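Hukholm says its dish sponges last three months. The fine print is less sure

September 16, 2021

Hukholm wants you to stop throwing out your kitchen sponge every couple of weeks. The housewares company said this morning that its new line will stay "fresh and usable" for 90 days, and it has priced a pack of four at $22 to match.

The claim rests on a home trial of 959 people, run by Hukholm itself. They were asked whether their sponge still seemed fine. Most said yes. No lab counts of bacteria were taken, and the company would not say how many people dropped out along the way.

"Seeming fine is a low bar," said Noeline Dunstan, who teaches food safety in Murkonlow. "A sponge can smell of nothing at all and still be something I wouldn't wipe a cutting board with."

Hukholm product manager Costel Stanciu called the trial "real kitchens, real mess" and said lab work would follow in February. Why the sponges are going on sale first – 500 stores get them this month – he did not explain.

Shoppers have heard this before. Rival Indness made a similar promise for its scrub pads, then quietly dropped the wording from the wrapper. 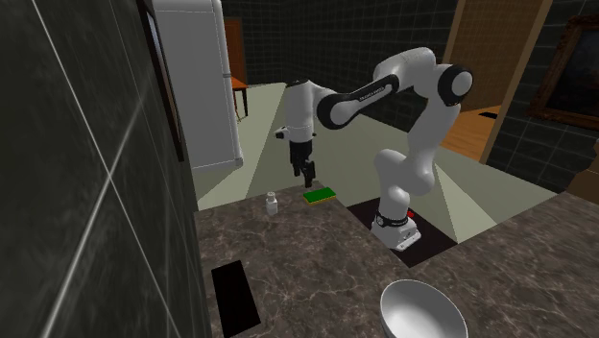 A sponge and a bottle on a kitchen counter. Computer rendering.

Dunstan's own advice costs less: wring it out, let it dry, and buy the cheap ones often. Hukholm says refunds are available within 30 days, which leaves 60 of the promised 90 uncovered.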